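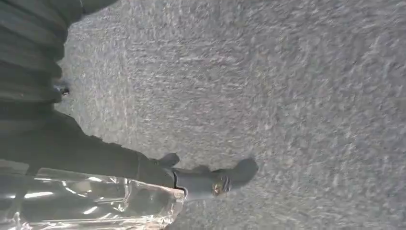
*Fig. 1. Wrist camera view, gripper over a plain textured surface. Clear plastic covers part of the arm at lower left.*

## Week 9: What does the wrist camera buy you?

Reading: the Hustetti report, sections 2 and 4. Skip section 3 unless you enjoy loss curves.

The claim we are looking at is that a grasping policy trained on wrist views alone does as well as one that also gets a fixed overhead view. The Skerstead group trained on 3000 recorded grasps and report 70 per cent success on objects the policy had not met before. They call the method Sima. It is a fairly ordinary imitation learner with a small image encoder in front, and the name shouldn't impress you.

### Before you believe the 70

Look at Fig. 1 again and ask what a policy could learn from it. A good share of the view is the arm itself: ridged covering, a smooth dark segment, the gripper, crinkled plastic full of bright highlights. The rest is grey speckle with no object on it. There is nothing to grasp and hardly anything to say where the gripper is in the room.

Now suppose the plastic sits differently from one day of recording to the next. Its creases and glare become a label for the day. If certain objects were also recorded on certain days, the encoder can pick up the day and guess the object, and the validation score goes up. The report splits its data at random by grasp, so grasps from one day land on both sides of the split. I would not accept that from a student project and I don't see why we should accept it here.

### The masking test

The Zadiditz follow-up is shorter and better. They blanked out the part of the view taken up by the arm, retrained, and tested again under the same conditions. Three things to note:

- Success fell on the objects used in training and hardly moved on new ones. The authors read this as "robustness". I read it as the first model having leaned on something in the masked region.
- The mask was a fixed shape. Anything loose that shifts outside it is still visible to the policy.
- They ran 3 training seeds. The spread between seeds is nearly as wide as the effect they want us to notice.

The same paper adds up to 3000 extra views with no object present, as negatives. That sounds sensible. It isn't tested separately from the masking, though, so we can't tell which change did the work. This is a common fault and you should learn to spot it from the results table alone.

### Blur and scale

Softened edges along the arm and on the gripper tip, as in Fig. 1, matter more than either paper admits. A wrist camera moves with the wrist, so a surface like this one gives the encoder a fine texture when the arm is slow and a smear when it is fast. Speed leaks into appearance. Whether that helps or hurts is an open question, and neither group reports success against arm speed.

### For the seminar

1. Propose a split of the Skerstead data that would remove the day effect. What would you need to have logged?
2. Design one control that separates masking from the added negatives. Keep it to a single extra training run per seed.
3. Find the sentence in section 4 where "unseen objects" changes meaning.

Bring a written answer to 2. Half a page is plenty.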